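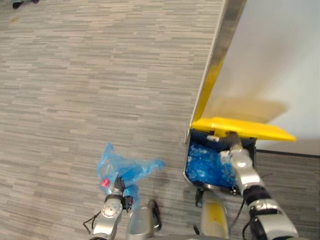
Flindton Office & Facilities Board
Forum > Cleaning and Waste > Bins and liners

Blue liners keep slipping down inside the flip-lid bins

carpet_tile_9
Posts: 69
We switched to blue liners in October because the recycling contractor wants blue for mixed dry waste. The bins are the dark ones with the yellow flip lids, one against the wall in each room. Within a day the liner has dropped and bunched up in the bottom and people are throwing cups on top of it. Then whoever empties it has to fish the bag out by hand. The old clear liners did the same thing but less often. Is it the size, the material, or how we're putting them in?

mopbucket
Posts: 122
Size, most likely. What does it say on the roll? A lot of people buy by volume and never measure around the rim. Run a tape around the outside of the opening and halve it. The flat width of the bag needs to be close to that number. Too wide and it just sits there loose, and the first heavy thing pulls it down.

carpet_tile_9
Roll says 30 gallons. The bin is a lot smaller than that. The supplier in Estodbridge told us one size would cover everything in the building.

mopbucket
There's your problem. One size covers the biggest bin and is wrong for the rest.

dayshift_lou
I disagree with mopbucket a little. We use oversized liners on purpose and they stay up fine. Gather the extra at the back, twist it, tie it in a knot against the outside of the rim, then close the lid on it. The knot holds it. Buying three sizes of bag means three rolls on the cart and somebody always grabs the wrong one.

mopbucket
A knot works until you have to untie it. Most people on my crew just rip it, and then you have a torn bag and trash on the carpet. I did 17 rooms a night that way and I'm not going back.

dayshift_lou
You don't untie it. You lift the whole thing off the rim with the knot still in it.

greenroom
Check the hinge side too. On flip lids the bag catches at the back, and every time someone opens the lid it gets worked loose a little. We fold the liner over the front and sides as far as it goes and leave only a short cuff at the hinge. The lid stops dragging on it after that.

carpet_tile_9
Tried the short cuff on two bins this morning. Better, but the plastic is so thin and slick that it slides on the rim anyway.

greenroom
Rubber band. They sell wide ones for trash cans, or use a strip cut from an old bike tube. Put it under the lip and fold the cuff over it.

quietcorner
Bands get lost. Ours were gone in a month. Get a thicker bag in the right size and skip the gadgets.

mopbucket
Agree on the thicker bag. When you put it in, shake it open first and get some air in it before it goes anywhere near the bin. Then push it down to the bottom with your fist so there's no air trapped under it. If you leave a pocket of air, the bag rides up, people squash it down, and the cuff comes off.

quietcorner
One more thing, if your rooms have people sitting in them all day, do the liners when they can move their chairs. Ours are meeting rooms with folding furniture and you can't get a cart near the wall if anybody's settled in.

carpet_tile_9
Same here. I'm going to write up one way of doing it so all of us do it alike. Draft is below, tell me what's wrong with it.

1. Lift the lid all the way back and take the old bag out by the cuff.
2. Wipe the rim dry.
3. Shake the new liner open away from the bin, with the sheet held clear of the floor.

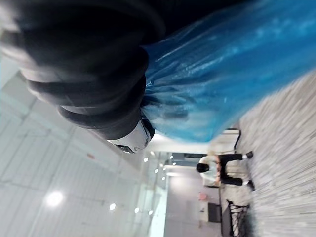
4. Lower it in and push the bottom corners down with your fist.
5. Fold the cuff over the front and sides, short at the hinge.
6. Knot the spare at the back if the bag is too wide.
7. Close the lid and open it again to see if the cuff moves.

dayshift_lou
Good. I'd move the knot ahead of the cuff.

mopbucket
I'd cross out the knot and order smaller bags. Otherwise fine.

carpet_tile_9
Moving the knot up for now. We have half a case of the big ones to use up, then I'll ask Serkano for samples in a smaller size and post which one fits.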